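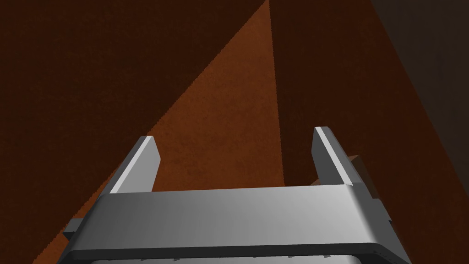

Getting the Whole Shop Talking

An interview with the general manager of Batoris, 06/06/2020

Batoris builds transmissions and rear ends for street and strip cars, and its general manager has fallen hard for the Friday idea meeting. She started holding it two years ago and talks about it the way other people talk about their first car.

"I used to walk in with the answer already in my pocket," she says. "I'd ask for ideas, get silence, and then tell everybody what we were going to do. No wonder they were quiet!"

The meeting now lasts 30 minutes, and she doesn't run it. The job rotates through the shop, from the front counter to the assembly benches, and whoever has it that week writes one question on the board by Thursday lunch. It has to be a question the crew can do something about. "How do we sell more" got sent back. "Why do callers ask for a price and never call again" turned into the best session they've had.

"Eight people in a room, and the guy who washes cores had the answer," she says. "He'd listened to the counter for months. He said we quote a number and stop talking. We never ask what the car is for." The counter staff wrote a short list of questions to ask before giving any price, and they still use it.

Another change came out of a complaint about cores piling up by the back door. The crew wanted a rack and a tag system, and she gave them $800 and stayed out of it. "They argued over that rack for a week - I loved every minute. They built it themselves and they keep it neat, which I could never get them to do by asking."

Not every Friday is a winner. In April the group spent two meetings on whether to take on Flotell converters as a second line and came out split down the middle. She made the call herself and told them why.

"You still have to be the boss sometimes. They were fine with it. They'd had their say, and they heard my reasons."

Her counterpart at Nasano, a machine shop across town, has sat in twice and is starting his own version on Mondays. She has already offered him her spare whiteboard.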